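Progress report on the celebrity and entertainment desk, for Olesia Zinchenko
25 Apr 2018

Hi Olesia,

You asked for something short on how the desk is getting on with the Zatano money, so I'll try, though you know what I'm like once I get going.

The baby news column is doing much better than I feared. We've run 16 pieces so far and I'm pleased with nearly all of them. The Silov christening was the big one - we had it up before lunch, with two quotes from the family and the right spelling of the godmother's name, which is more than some of the others managed! The Jovia tour story took longer. Her manager kept promising us ten minutes on the phone and then moving it, and in the end we ran it off her own post and one very patient backing singer. I'd still like the proper interview and I haven't given up on it.

Where we're behind is the long profiles. I said six by now and we've got four. The Abou Jaoude one is written, but the lawyers want another look at the paragraph on the divorce, and I think they're right to be careful. I've taken out the line from the cousin. The other late one is my own fault: I put it down in the middle of awards season and never picked it up again. It's back on my desk now (under a coffee cup, but it's there). 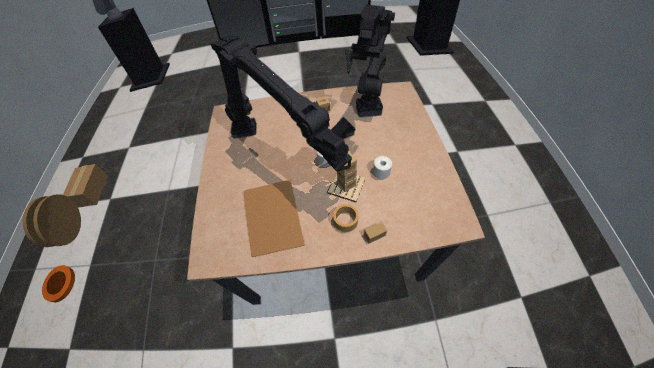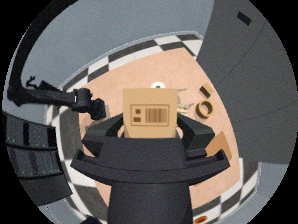 On money, we're a bit under on travel and a bit over on picture fees. The agency put its prices up in the new year and I didn't spot it until the second bill came in. I've now got a flat deal of 50 pictures a month, with anything extra charged one at a time, and so far we haven't gone past it. I'd like to move what's left in travel across to cover the first two bills, if you're happy with that. A yes by email is fine, I don't need a form.

The readers' letters have been lovely, mostly. A few people think we're too soft on the reality lot and a few think we're horrid to them, so I've left the tone alone. We did get one complaint I took seriously, about naming the school of an actor's little boy. It was in for 20 minutes before I pulled it. I've written to the family and said sorry, and the rule on the desk now is no schools, no streets and no nurseries, even when the parents have posted them themselves. I've added it to the house notes.

Staffing is the same as last time. I'm still short of somebody for the early shift and I've been doing most of them myself, which is all right while the mornings are light but I don't fancy it in winter. Could we talk about a part-timer? Even three mornings a week would let me get back to the profiles.

Plans up to the end of June: finish the two late profiles, get Jovia on the phone - properly, no more backing singers - and start the summer weddings list. There are two I can't put in writing yet, so ring me when you've got a minute and I'll tell you who.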